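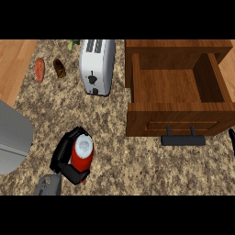
Notebook, November, 16:20

Grasp on the red bottle is fine. The trouble is the next step. Planner still treats the open drawer as part of the cabinet box, so the Zeselum collision map has no free space inside it. Rebuilt the drawer as its own body and raised the sample limit from 100 to 3000. Seed 13 now returns a path over the drawer front.

To do: ask Romain Gautier about the wrist limits.

This site uses cookies. Accept / Settings

Recent entries
Pedgate sim: contact settings
Nam logger, dropped messages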